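moved to Cillton three weeks ago and people keep asking how the grocery situation is so. thread

**1/** there are 2 real stores. Toma, by the bus loop, and Farside, out past the car wash. everything else is gas stations

**2/** Toma is cheaper for dry stuff. rice, beans, oats, the big coffee. produce is a gamble after lunch, go early or don't bother

**3/** Farside has the good bread but it's a 20 minute walk each way and the hill is on the way HOME, with the bags. learned that one fast

**4/** what's working so far: one big shop on Tuesday night, small top up on the weekend. less stuff going bad. I used to buy fruit like I was feeding a soccer team, now it's a couple pieces at a time and they get eaten
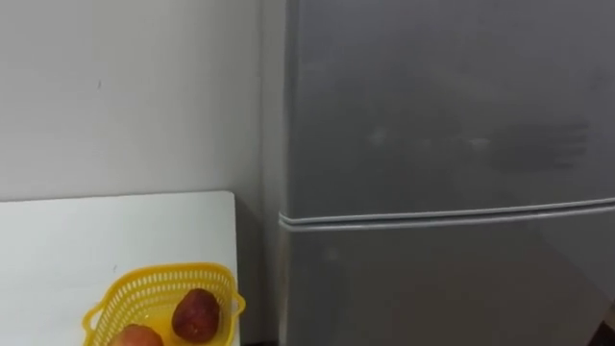 **5/** Sukier delivers here!! but there's a $20 minimum and the slots are gone by breakfast. also they sub things without asking. asked for scallions, got one leek

**6/** budget wise I'm spending less than in the old place, mostly becuase there's no takeout within walking distance. not a choice I made lol

**7/** still looking for: decent tofu, corn tortillas that don't crack, any kind of loose tea. if you live out here pls reply

**8/** someone at the bus stop told me theres a farm stand on the Farside road until October. going saturday, will report back

**9/** ok that's my bus. bring your own bags to Toma btw, they charge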